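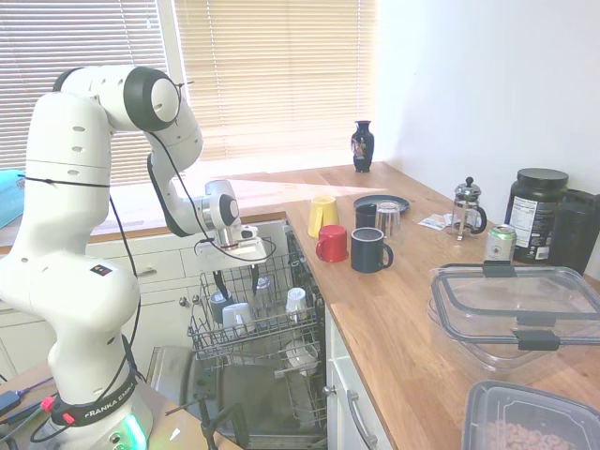
Pre-rinsing: settle this for my household
Home & Kitchen > Cleaning > Dishes

mugshelf_mo
We moved to Clutden in September and the new place came with a dishwasher, a Hindier, after years of me being the dishwasher. My spouse washes every plate in the sink, thoroughly, with soap, and then puts the clean plates in the machine. I say scrape and load. We have had this conversation 500 times. Who's right?

tinlid
You are. Scrape the big stuff and walk away. The detergent needs something to do.

oldpipes44
Depends on the machine. Mine is older than some of the people posting here and if I send in a plate with oatmeal on it, I get back a plate with oatmeal on it, only now it's baked on and there's some on the glasses too.

tinlid
Clean your filter.

oldpipes44
I clean my filter.

tinlid
When?

oldpipes44
I have cleaned my filter.

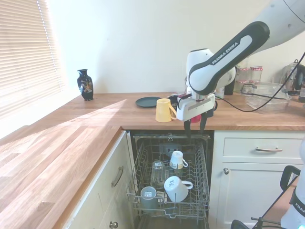
mugshelf_mo
Okay, so I went and looked for ours. It took me a while to find out we had one. It's under the bottom rack, you twist it and it lifts out, and I'd rather not describe what was in there except to say that the previous owners liked rice. Rinsed it, put it back, ran a load with plates straight off the table. Everything came out fine except 2 forks and the cheese grater.

parsley_again
Nothing gets a cheese grater clean. I had a Triantafyllou for years, supposedly the good one, and the grater came out of it looking exactly as it went in. Do it by hand while the cheese is still soft.

Also, nobody has asked how you load. Bowls on top should tilt toward the middle. If they're nested like a stack of hats, no amount of rinsing is going to help you.

mugshelf_mo
They may have been slightly hatted.

flellcombe_ed
I'm going to side with the spouse, partly. There are only two of us here and it takes us 5 days to fill the thing. Unrinsed plates by then smell like a bait shop. I rinse – quick splash, cold water, no soap – and everybody gets along.

tinlid
Run the rinse cycle and shut the door.

flellcombe_ed
Or I could turn on the faucet for a second, which I am already standing next to.

oldpipes44
Ed's right. Eggs too. Egg is basically grout.

mugshelf_mo
Showed the thread to my spouse, who read as far as Ed's post and handed the phone back. We're trying scraping for everything but egg. The grater is soaking in the sink and we're both pretending it belongs to the other one.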